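08/09/2020

I finished the chapter on consent of the governed, 204 pages in my reading so far. The writer says that people accept power when they can understand its reasons. I am not sure. My grandmother accepted many governments and understood none.

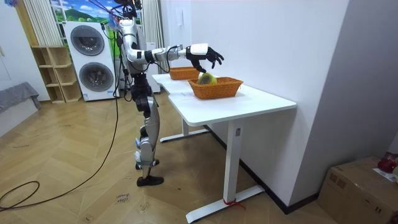

At the Clandton reading circle, Flor Bedoya defended the book with much energy. For her, a law is a promise between strangers. I wrote this sentence down two times.

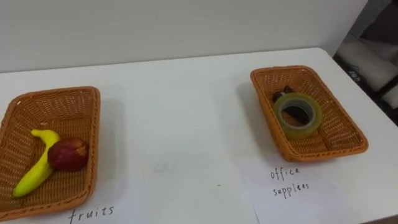

My essay must have 3,000 words and I have 295. Tomorrow I will begin again from the part on duty, and I must return the Michailidis book to Flor.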